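# Hughes, Flasthorpe: an October visit

The bus to Flasthorpe lets you off at a gas station, and from there you walk past a tile warehouse, a second tile warehouse, and a field with one horse in it. I had been told to look for the Hughes sign. The sign says "ughes." I went in anyway.

Hughes makes and repairs small chain goods: key chains, pull chains for lamps, the short bits that hang off zippers and bath plugs. If you have ever yanked a ceiling fan cord and had it come off in your hand, they would like you to know it was somebody else's. They run visitor mornings in the fall, with coffee, and I signed up because my own job is packing orders for a housewares seller and my boss has started saying "automation" in meetings with a faraway look. I wanted to see some before it saw me.

Our guide was Siiri Laaksonen, who has worked the handling benches long enough to have opinions on three generations of stool. She gave us safety glasses and walked us through the wire room, which is loud, and then the linking room, which is louder. The linking machines are old and green and nobody in the group had any questions about them. We all wanted to see the arms.

The arms live at the quiet end of the building, in a project the company calls Fumora. I asked what it meant. Siiri said it had been on the paperwork when it got to her.

What they are being taught is handling: pick up a short length of chain, hold it out, pass it from one gripper to the other. I had assumed this was the easy part of the trade. A box is a box all day long, but a chain has no shape until you hold it, and then it has a different one. Siiri handed me a length and told me to pass it to the man next to me with two fingertips. He dropped it. I maintain it was a bad catch.

The arms get their lessons from people. An operator guides them through the handover, over and over, and the good tries are kept for the software to learn from. The target is 200 kept tries a shift. This is now a part of Siiri's job, two days in each week, and she spends the other days on the bench as before. She said the first thing it did was ruin her opinion of her own hands. She had been passing chain for years without thinking about it, and then someone asked her to explain where she grips it, and she couldn't do it right for the rest of the afternoon.

I asked her the question we had all come to ask, which is whether the arms would take her job. She has clearly been asked before, probably that same morning. Her answer was that the plan on paper is for the arms to feed the packing line overnight, when there are no people on it now, and that the plan on paper has been moved twice. Meanwhile the bench crew gets a slightly higher rate for teaching days. It took them a while to get it. The first offer was a certificate.

There are other changes, smaller ones. Teaching days are easier on the wrists and harder on the eyes. You can't chat while you do it, or you can, but your hands slow down and the try gets tossed, so the arms' end of the building has gone quiet and people go back to the bench partly for the company. Scrap is up. The old hands have been asked to write things down, and some of them have found they'd rather not. One sheet taped by the door said only "PULL GENTLY," underlined, and was signed off as a completed procedure.

A man from Sorberg, a competitor or a customer (he wouldn't say, and ate four cookies), asked how fast the arms were compared to a person. Siiri said slower. He asked when they'd be faster. She said she would be the wrong one to ask and he should try the front office. He wrote that down.

The coffee was served in the break room next to a locker numbered 3512, in a building that can't have more than forty lockers. I asked about that too and got a shrug.

What I brought back for my boss: the arms are real, they are patient, and they need a person standing there who already knows the work. He asked if they could do tape. I said I'd seen them do chain. He has the faraway look again.

If you go, take the earlier bus, skip the gift table unless you need a bath plug, and ask to try the handover yourself. Use your thumb.

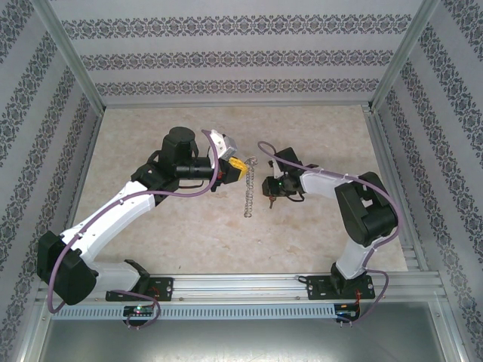 *The two arms at Hughes, with a short chain between the grippers.*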